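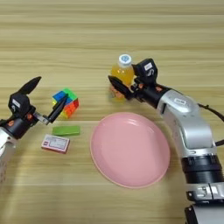 According to Joar Hedlund, the hardest thing to teach a newcomer to the Salby Table Robotics Club is patience, and most people who have spent an evening there would probably agree with him. The club is a student group at Salby College, open to anyone enrolled in any subject, and it is known mostly for its long-running work on two-armed table tasks - the small, homely jobs of picking up, passing and putting down that people do all day without a thought.

History

The club grew out of a evening course in basic electronics that kept running past its closing time. Its first arm, nicknamed Iltine, was put together from spare parts and could do little more than push a sponge across a desk, but it was much loved, and its base is still used as a doorstop in the workshop. Two-armed work came later, when members grew tired of building clever stands and holders for things that a second hand could simply have held still.

Membership now stands at 21, which is as many as the workshop will comfortably hold, and there is usually a short waiting list each September.

Table work

Practice takes place on a wooden tabletop set out with ordinary things. A typical layout might bring together a puzzle cube, a flat green block, a little white box with red trim, a pink plate and a bottle of orange juice, with one arm working from each side. The mix is a good one for learners, as a tall bottle and a flat block call for quite different ways of closing a gripper, and a student who has become very comfortable with one can be humbled rather quickly by the other.

New members begin by guiding the arms themselves, and keep a paper notebook of each attempt, good or bad. Later in the year they move on to writing their own routines. The club's shared collection of recorded attempts passed 800 during its most recent spring term, and older members are fond of going back through their own early ones with the beginners, groans and all.

The Trosar Evening

The main event of the club's year is the Trosar Evening, a friendly contest against a visiting team from the Iglesias Workshop. Each pair of students has 40 minutes to prepare a table routine, which is then run in front of the other team. Points are given for care as well as for speed, and a dropped object costs more than a slow one. Supper follows, and it tends to go on a good deal longer than the contest does.

Related articles
Iglesias Workshop
Iltine (robot arm)
Puzzle cubes in robotics teaching
Salby College student societies
Trosar Evening
Two-armed manipulation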